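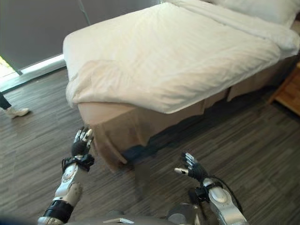

Zurberg all-season duvet, double — review after 2 months

Bought this in March after the old one went flat in the middle and all the filling ended up in the corners. Wanted something I could use all year without storing a spare. Spoiler, it mostly does the job. Few moans though.

What you get: 2 duvets that popper together. The thin one is for summer, the thicker one spring and autumn, both joined up for proper winter. Comes in a zip bag with a handle, and the bag is decent, keep it.

Filling is hollowfibre, no feathers, so fine for me (feathers make me sneeze all night). Smelt a bit of factory on day one. Hung it over the bannister overnight and it had gone by morning.

Warmth — good. Used both layers together through the last cold bit of March and had one foot out by 4 am most nights. If you run hot you'll want the thick one on its own. Haven't had a real summer night yet so can't say much about the thin one, will update if I remember.

Poppers. Right. This is my main grumble. They're plastic and stiff, you need a proper thumb to get them shut, and there's none halfway down the long sides, only at the corners and one at each end. So the layers slide about in the middle. Woke up twice with the bottom one bunched round my knees. My old Dromell had ties as well as poppers and never moved. Why don't they all do that.

Washing: label says 40 degrees, gentle. Thin one goes in my machine no bother. Thick one only just went in and came out with dry patches, so I took it to the launderette and used the big drum. Dried ok, bit lumpy till I shook it out. Do them seperately, don't even try both.

Size is generous for a double. Hangs well down both sides which stops the nightly tug of war. My Stakatine covers fit but they're snug at the corners, a looser cover would be easier to get on. The cotton outer is 200 thread count, feels crisp and not too rustly. Rustly is a dealbreaker for me, sent a Quintero one back last year becuase it sounded like a crisp packet every time I turned over.

Delivery was quick, left in the porch. It comes vacuum packed, flat as a board, and takes a good day to puff up. Don't judge it straight out of the bag like I did, nearly sent it back.

Good: warm, light for how warm it is, nice size, no noise.
Bad: poppers, thick layer a pain to wash, care label is massive and scratchy (cut it off, then had to look up the wash temp online. clever).

4 stars. Would be 5 with ties. Would buy again but only in the sale — full price is a bit cheeky for hollowfibre.

Posted 31 May 2023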